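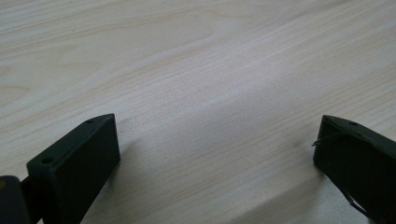 The Shared Table Should Be Kept Clear

Rokeya Selvanayagam
4 April 2020
7 minute read
Print | E-mail this article

The Matubbar residences have a written policy on noise, a written policy on bicycles and a rather long written policy on guests. They have no policy on tables. When the residents' handbook came up for revision, I was asked whether that gap should be filled, and I replied that it should. The purpose of this essay is to set out my reasons, and to answer the objections that were raised when the proposal was first circulated.

The proposal is short. Every shared table in the residences should be cleared at the end of each use, and any small items that belong with the table should be kept in one open basket. Whatever does not fit in the basket should be returned to a shelf, a cupboard or the room of the person who brought it. No other storage should be permitted on the tabletop.

Some residents consider this excessive. I understand the reaction, having lived in shared housing myself for longer than I had planned. A rule about cups can seem to be an intrusion in a place where people already give up a good deal of privacy. I would ask those residents to consider what a table is for, and how little of it remains available once the first few objects have been left behind.

What a bare surface offers

A table in a private home has an owner, or a family of owners, who can settle among themselves what stays on it. The fruit bowl stays, the mail is moved before dinner, and the arrangement works because everyone involved knows it. A shared table has no such understanding behind it. Each person who approaches it has to read its condition and guess at the intentions of whoever was there before. A mug left near one end may mean that the seat is taken. It may also mean that someone went to bed.

Most people, faced with this uncertainty, leave the object where it is and sit somewhere else. They are being polite. The result of their politeness is that the mug acquires a kind of tenancy, and over several days it is joined by a charger, a jar of spoons and a folded newspaper. By then the table seats fewer people than it was bought to seat, and the residents who arrive late in the evening eat standing at the counter.

A clear table sends a plain message to anyone who enters the room. It is free, and it may be used at once. There is also some value in seeing the material itself. Pale wood with a long, wavy grain is pleasant to sit down to, and a cleared surface is wiped far more often than a crowded one. Our cleaning contractor, Forka, is engaged to wipe every accessible tabletop, and the word "accessible" appears in the contract for good reason. Its staff are instructed to leave residents' belongings where they find them. They clean up to the edge of the newspaper and no further.

The case for one basket

A complete ban on objects would be simpler to write and impossible to keep. People who eat and work at a table need certain things within reach, and they will not walk to a cupboard each time. The policy should therefore allow for those things and give them a fixed place with a fixed boundary.

The basket is well suited to this. It can be lifted in one movement when the table is wiped or when the full surface is needed. Its size sets a limit that requires no enforcement by staff, as a full basket is visibly full. It also separates what is held in common from what is personal. An item inside the basket may be used by anyone. An item outside it belongs to someone and should leave with that person.

A rectangular basket of moderate size, placed toward the back of the table, leaves the front free for plates, books or whatever work is being done with the hands. It can hold a metal cup and one or two small flat things without looking crowded. I would encourage residents to regard that degree of emptiness as the normal condition, and to resist the wish to fill the remaining space merely because it exists.

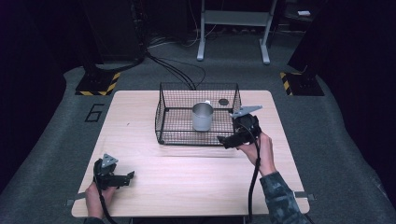
Objections received

The first objection concerned cost. The residences have 266 tables in shared rooms, and the handbook group was right to ask what it would mean to equip all of them. The storage rooms at Surkeck already contain 200 baskets left over from an earlier refurbishment of the laundry areas. The remainder can be purchased from the ordinary furnishings budget over the coming year, beginning with the kitchens. I do not regard this as a serious obstacle.

The second objection was that the rule would be unkind to residents who leave things out because they will need them again soon. A student who is halfway through an assignment may prefer to leave the papers in place during supper. The proposal does ask that student to pick them up. It asks this because the common room is the only place with a table large enough for six people to eat together, and the student's own room contains a desk. Where a resident's desk is unsuitable, the housing office should be told and should replace it. That is a duty of the office, and the shared table should not be made to do the work of a missing desk.

The third objection was more difficult. Several long-standing residents wrote that a room with things in it feels lived in, and that the cleared tables in the Ziltov building reminded them of a waiting area. I take this seriously. An institution can easily make its rooms so orderly that people prefer to be elsewhere, and I have visited some that have succeeded. The remedy, in my view, lies with the walls, the chairs, the lamps and the shelves. Pictures may be hung. Plants may stand on windowsills. A lived-in room can be achieved in many ways that do not remove anybody's place at supper.

A fourth letter asked whether the rule would apply to the small tables beside the sofas. It would not. Those tables are too small to share and nobody has ever complained of them.

Why the basket should be open

The choice of container deserves more attention than it has received. Two members of the handbook group favored a lidded box, on the grounds that it would look neater, and a supplier's catalog was passed around with 470 models of box in it, a good many of them handsome. I argued for an open basket and I continue to do so. A lidded box hides its contents from the very people who are meant to keep it in order. It is opened when something is wanted and closed again quickly, and after a month it holds dead batteries, sauce packets and a key that fits no door.
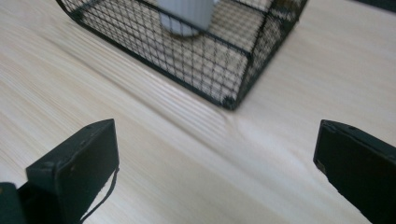 Neglect depends on things being out of sight, and for that reason the sides of the container matter as much as the absence of a lid. A woven or solid basket conceals nearly as much as a box when one is seated in front of it. Wire mesh does not. With a black mesh basket on a light table, the color of the wood shows through the grid, and something white and rounded standing inside can be noticed well before anyone reaches for it. A resident passing the table is in a position to see that there is something in there to wash or put away. Crumbs fall through to the tabletop, where they will be wiped up, provided the basket is lifted. The rim and corners are made of heavier wire than the panels, so there is a firm edge to take hold of when moving it.

I would add one caution. A mesh basket should never be lined. Residents are inclined to put a cloth or a sheet of paper in the bottom, with the best intentions, and the lining then collects everything that the mesh was chosen to let through.

What is asked of residents

The draft text for the handbook runs to four sentences. The table is to be cleared when you leave it. The basket is for shared items only. Cups are to be washed before they go back into the basket. Anything found outside the basket at the morning cleaning will be moved to the shelf by the door, where it may be collected at any time.

No fines are proposed, and I would oppose them if they were. The shelf by the door is enough. In the one building where we have tried it, residents have generally collected their belongings the same day, and the shelf has not overflowed. Staff have been asked to move items carefully and without notes or remarks. An unsigned note about a coffee cup has caused more ill feeling in these residences than any cup — I have read a number of those notes, and I keep none of them.

Comments on the draft may be left at the housing office through the end of April. I would be particularly glad to hear from residents of the upper floors, whose kitchens are narrower and whose tables stand against the wall. It may be that the basket should go at one end there, and the text can be adjusted to say so.

Print | E-mail this article

Sign up for our newsletter to receive new essays by e-mail. You may unsubscribe at any time.

This site uses cookies to remember your preferences. By continuing to browse you accept our use of cookies.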